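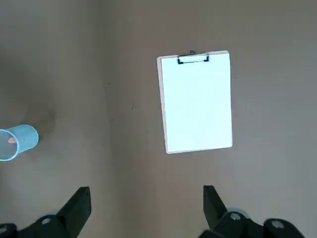
Clipboard with a sheet of white paper, on a plain greyish-beige floor.

Lusness Seamless Floor Coating
Product code 2038

Lusness is a two-part, water-based floor coating for interior concrete and levelled screed. It is supplied to schools, clinics, archives, workshops and public offices where a plain, matt surface without joints is required. The coating is made by Rasmont and supplied through the Telitz depot and approved stockists.

Areas of use
Corridors, classrooms, store rooms, plant rooms and general work areas with foot traffic and light wheeled loads. Lusness is not suitable for outdoor use, for commercial kitchens, or for floors that are regularly exposed to standing water. Where pallet trucks are in daily use, the heavier Lozano grade should be specified.

Finish
Matt, in all shades. The standard range consists of greys, beiges and stone tones. Other shades can be mixed to order, subject to a minimum quantity and a longer delivery period. Mixed shades cannot be returned. Customers are advised to request a hand sample and to view it in the room concerned, in both daylight and artificial light, before an order is placed.

Preparation
The floor must be sound, clean and free from grease, wax and curing agents. New concrete must be fully cured. Old paint that is flaking or soft must be removed back to the base. Cracks and holes are to be filled with Lozano Repair Mortar and sanded flush. A moisture reading should be taken in each room and recorded before work begins. If the reading is above the limit given in the data sheet, a moisture barrier must be applied first.

Application
Pour the whole of the hardener into the base and stir with a slow-speed mixer until the colour is even. Do not thin the first coat. Apply by short-pile roller, working back towards the door, and keep a wet edge at all times. Two coats are required. The second coat should be rolled at right angles to the first. Mixed material must be used within the working time printed on the lid; material that has begun to thicken must be discarded.

Keep windows closed during application and open them once the coat has been laid. Underfloor heating must be switched off beforehand and may be brought back gradually after full cure.

Pack sizes and coverage
Standard pack: covers about 200 square feet per coat.
Contract pack: covers 800 square feet per coat.
Coverage will be lower on rough or porous floors.

Cleaning and care
Sweep or vacuum daily. Wash with a neutral cleaner, well diluted, and rinse with clean water. Solvent cleaners, bleach and abrasive pads will mark the finish. Felt pads should be fitted to chair and table legs. Worn areas may be lightly sanded and recoated in the same shade.

Storage
Store upright in unopened containers, in a dry place and protected from frost. Frozen material must not be used.

Ordering
Orders received by the Telitz depot before 11 a.m. are prepared for dispatch on the next working day. Please quote the product code, shade and pack size. Where several packs of one shade are needed for the same room, state this on the order so that they can be drawn from a single batch.

Related products
Lozano Repair Mortar
Lozano Heavy Duty Floor Coating
Rasmont Primer 357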